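Ruvden Demonstration Sessions: Frequently Asked Questions

Last updated November 20, 2020

These are the questions people send us before their first session, plus a few that arrive during it, usually with one hand still on the controls. If yours is missing, write to Horațiu Stanciu at the Hovcombe desk. He answers quickly and briefly.

What will I be doing?

Driving a robot arm, slowly, through small household jobs. You pick a thing up and you put it somewhere. We record what the arm does, what the wrist camera sees and what your hands tell the controls. One complete attempt is called an episode. Our learning system, Jemach, is trained on piles of episodes and then has a go by itself, with mixed dignity.

How many episodes do you have?

3,037 as of this update. That sounds like plenty until you learn how many of the early ones feature the same apple in the same spot. Jemach became superb at that spot.

Do I need experience with robots?

No. People who have never touched one tend to be careful. People who have played a lot of video games tend to be fast, and we spend the first half hour talking them out of it.

How long is a session?

85 minutes, including a break in the middle that you are expected to take. Most people finish 29 episodes or so the first time, and we would sooner have those than 100 hurried ones.

Why do I have to move the fruit between episodes?

So the system learns about fruit and stops learning about coordinates. Shift it, turn it, put it closer to the bowl or farther off. Stem up, stem down, stem sideways if it will stay. Please don't invent a system of your own, such as working clockwise. One operator did this in June and it took us a week to spot why Jemach kept drifting left.

Should the bowl stay put?

Also no. Move it every few episodes. It doesn't have to be fully in the wrist view at the start, as long as you know where it is. The wrist camera loses sight of things all the time, and the model has to get used to that, as the rest of us have.

What counts as a good episode?

Start with the gripper open. Come down over the object, close, lift, carry, lower, release, back off. Keep moving at an even pace and avoid long pauses in midair while you think. Jemach copies thinking pauses faithfully, without doing any of the thinking.

I missed the apple. Do I start over?

Not if you can fix it in the same episode. Open up, back off a little, try again, and mark the episode "recovered" when you save it. Those are some of the most useful recordings we have. If the apple has left the table, stop and mark it "failed." Do not chase it with the arm.

Can I delete an episode that makes me look bad?

You can't delete anything. You can flag it and add a note. Notes we can use: "closed too early," "hit bowl rim," "sneezed." Notes we can't use: "ugh."

Why fruit?

It's cheap, it comes in awkward shapes, and no two pieces match. An apple is firm enough to forgive a clumsy grip and round enough to punish a lazy one. Bananas are the second lesson. Grapes have been discussed and we have all agreed to stop discussing them.

May I eat the fruit?

Not the working fruit. It has been squeezed by a machine several dozen times and handled by strangers. There is a separate bag by the kettle.

What happens to the recordings?

They are copied to the store at Catterall overnight and checked by a person before they go into training. The checker looks for missing video, controls that don't line up with the movement, and episodes labeled "success" in which the apple plainly thinks otherwise. Your name is replaced by an operator number at that stage.

Will you record me?

The cameras point at the table. If your sleeve gets into a shot, we keep the shot. Voices are not recorded, so say what you like to the gripper.

Am I training my replacement?

Only if you put apples into bowls for a living, at arm's length, taking half a minute over each. In that case, yes, and we should probably talk.

Can I see the robot try what I taught it?

Yes. We run an open trial at Hovcombe after each round of training. Bring a coat, the room is cold. Applause is allowed but confuses nothing, as it has no microphone. 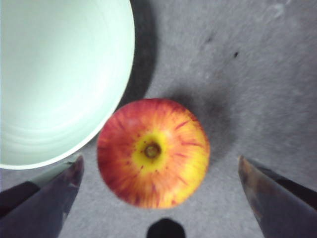 Wrist view, apple and bowl: gripper open, apple between the fingers, bowl partly out of view.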